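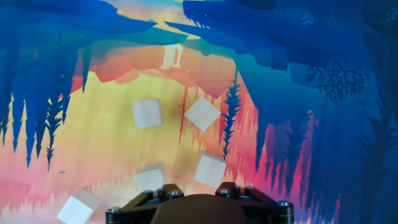 Plain blocks and a very loud sunset: making things in Plondidthorpe

If you've walked past the Plemside rooms lately and wondered what was going on in there, I can tell you, because I finally went in and had a nosy. It's the new block table! I know, I know, I said I'd write about the drains this time, but the drains will still be there in February.

The idea came from Tae-yang Hyun, who many of you will know from the repair mornings. He wanted something small for people to fiddle with while they wait, and he was dead set against anything with letters or numbers painted on. So it's wooden cubes, pale ones, left bare so you can see a bit of the grain. They go out on a big printed cloth mat with a sunset on it, all yellow and orange and red in the middle, then pink, then up into teal and a deep blue sky, with dark pine trees as well. It is not a shy mat. My first thought was that the cubes would get lost on it, but they're so light that they stand out a treat.

I asked Tae-yang where he'd found it and he said Findska, the fabric people over by the station, who had it rolled up at the back of the shop. He paid 33 pounds for it and is still pleased with himself (he told me the price twice).
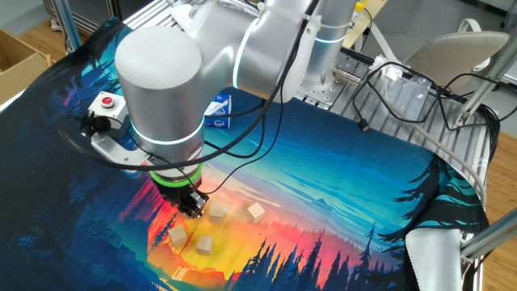
The cubes were the slow part. Gun-woo Gil cut them at home from offcuts, in batches of 12, and sanded the edges by hand in the evenings with the radio on. He reckons it took him over 3 weeks, and he threw out a fair few that didn't come out square enough for his liking. I had a look at one of the rejects and couldn't see a thing wrong with it, but I'm not the one who has to stack them.

There are no instructions, by the way. You can line them up or build a tower, or just scatter them over the sky and call it weather, which was my approach. One little lad told me very firmly that the orange bit was lava and nothing was allowed to stay there. His gran was made to move hers twice. I do think the cloth helps, as a tumbling tower makes much less of a racket than it would on bare wood, and that matters when there's somebody trying to have a conversation at the next table.

Ji, the café next door, has said you can bring a cup of tea through, but please keep it well away from the mat! Gun-woo went a bit pale when I put mine down.

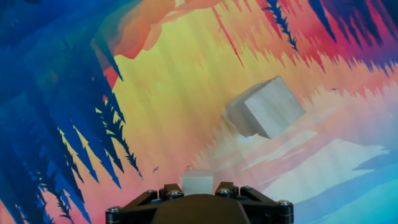

When to go

The block table is out most mornings until the end of February, from ten until noon, and it's free. Children under 5 need a grown-up with them. If you've got any nice dry offcuts of pale wood in the shed, Gun-woo would love to have them. Leave them at the Plemside front desk with his name on.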